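Home | Reviews | Kitchen | Laundry | Storage | About

The Gorkano dish tub, after a whole winter of washing up

I bought this tub in December when our sink started leaking into the cupboard underneath, and I've used it every single day since (yes, even on takeout nights). My last one was a Mujić and it split right down the side, so I was ready to pay a little more. It cost me 68 at Cundance, and a friend, Anathi Makhubela, got hers for less in the sale. I'm still a bit sore about that!

The plastic is thick and doesn't bow when you lift it full. It's also deep enough for a stack of dinner plates, though my big roasting pan sticks out and drips on the floor. Tomato sauce did stain it a little, but an overnight soak with baking soda took most of that out.

A teal basin with a handle on one side, on a white table:

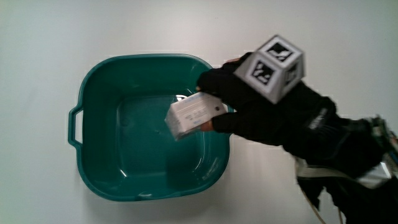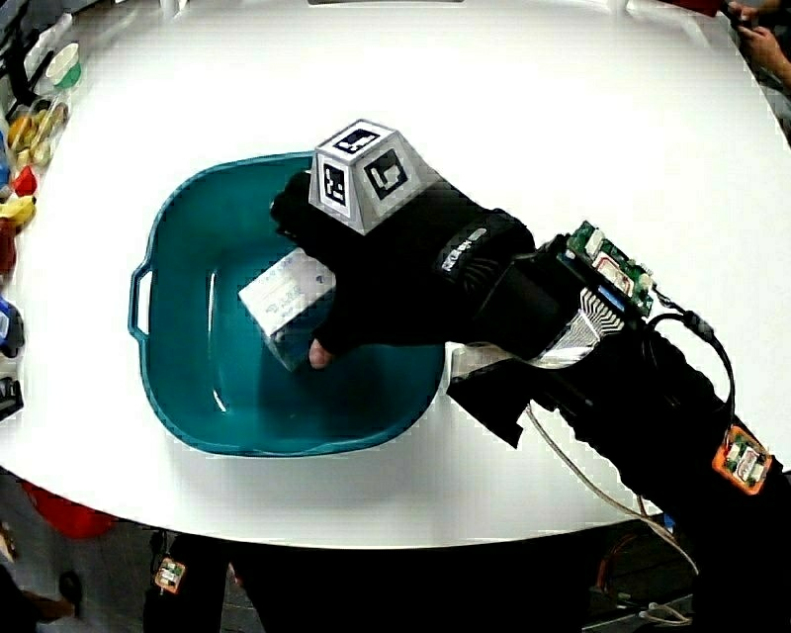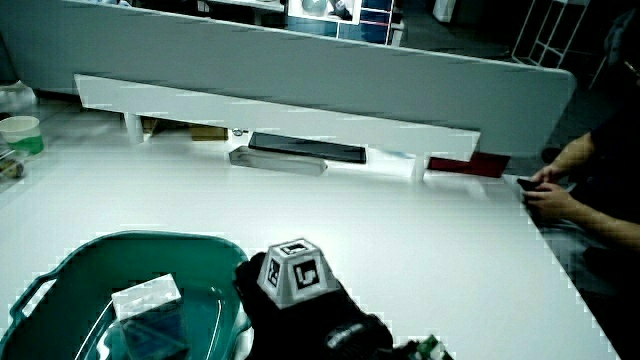
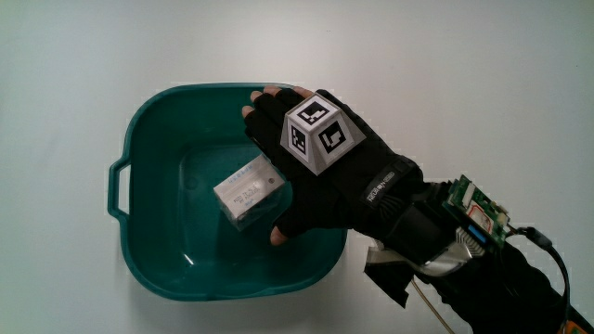
What I don't love

One handle! Why only one? Carrying hot water to the back door means a hand under the far side, and my sleeve gets soaked every time. The rim also traps a line of suds that you have to chase out with a cloth.

I did try the Gamow folding tub at my sister's place, and it packs away much smaller, but the folds get grimy fast. I'd still buy the Gorkano again, just in the sale this time.

Last updated: December

Contact | Copyright Kgomotso Engelbrecht | Back to top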